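Home | Contents | Previous Chapter | Next Chapter | Glossary | Index

April
By Hipólito Cisternas and Jiahui Tang
14 min read (full chapter)

Chapter 7
When the Gripper Lets Go

Most of us who end up working with robots can tell you about the first thing we dropped. Mine was a jar of pickled beets, and I will spare you the details except to say that I was wearing light pants that day and that the jar belonged to my supervisor's lunch. Jiahui's was a tray of glass slides. You will have one of your own before long, if you haven't already, and we would like you to come away from this chapter a little better prepared for it than we were.

In Chapter 6 we spent a good deal of time on how a two-finger gripper closes: how the motor turns, how the fingers travel, how the controller decides that it has hold of something and ought to stop squeezing. All of that was about getting a grip. Now we turn to losing one, and to the several quite different troubles that people lump together when they write "dropped it" in the log and go off to find a broom.

Let us start with a case, and a fairly gentle one (the rougher ones come later in the chapter, once you have the vocabulary for them). The people at Murbridge had a single arm set up to do household chores at a table: folding small cloths, moving dishes, putting lids on containers. Minoru Kinoshita ran the bench there, and he kept a very good log, for which we are grateful, as you will be too when you get to the exercises. Over one long stretch of testing the arm made 2,000 grasps. On 928 of them the object was a piece of cloth, and cloth, as Minoru liked to say, was the easy part. You can drop a towel all day long and nobody has to put on shoes to clean it up.

Then one afternoon, with the arm halfway through carrying a ceramic mug, the fingers opened. The software had not told them to. The arm carried on along its path as calmly as you please, reached the spot where the mug was supposed to be set down, opened its already open fingers, and reported that the job had been done. The mug was in pieces by then, of course, and Minoru was standing there with his hand still reaching for the stop button.
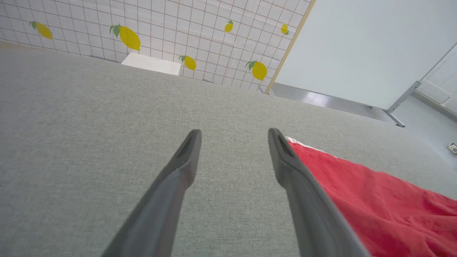 Now, there are two faults in that story, and I'd like you to read it again and see if you can find them both before going on. The first one is easy, because it made a noise. The fingers opened when they should have stayed shut. The second one is quieter and, to our way of thinking, a good deal more worrying: the robot did not notice. It went right on reporting success with nothing in its grasp. If a person had been standing at the other end waiting to take that mug, or if the mug had been a pan of hot soup, the second fault is the one that would have kept the arm moving through the mess.

We will call the first kind a release fault and the second kind a detection fault, and we'll keep those two names all the way to the end of the book. A release fault is any loss of grip that was not commanded. A detection fault is any time the machine's idea of what it is holding differs from what it is really holding. They often turn up together, but they have different causes and they need different cures, and a team that fixes only the noisy one will be back at the same bench with the same broom.

What had gone wrong at Murbridge? Ikechukwu Usman, who was called over from Hillgate to help, began with the cable. This is a good place to begin, and if you remember only one habit from this chapter, please make it that one. The gripper's cable ran along the arm and bent sharply every time the wrist rolled past a certain angle. Inside the jacket, one of the power wires had been bent so many times that it was hanging on by a few strands. Roll the wrist far enough and the gripper lost power for 400 milliseconds. This particular gripper had a return spring that opened the fingers whenever the power went away, so open they did. When the power came back, the gripper restarted in its default state, and the arm's controller, which checked for an error message only at the start of each move, never heard a thing.

You might fairly ask why anyone would build a gripper that opens when it loses power. There is a perfectly good reason for it: if your hand is caught between the fingers, you would very much like them to let go. A gripper that stays shut protects the load, and one that opens protects the person whose thumb is in the way. Which of these is right depends on the job, and Section 7.3 is given over to choosing between them.

Before you move on to Section 7.1, take out your lab notebook and find the last entry where something was dropped. Write down what you think happened to the grip, and then, on a separate line, what the robot reported. Leave some space underneath. We'll be coming back to that page.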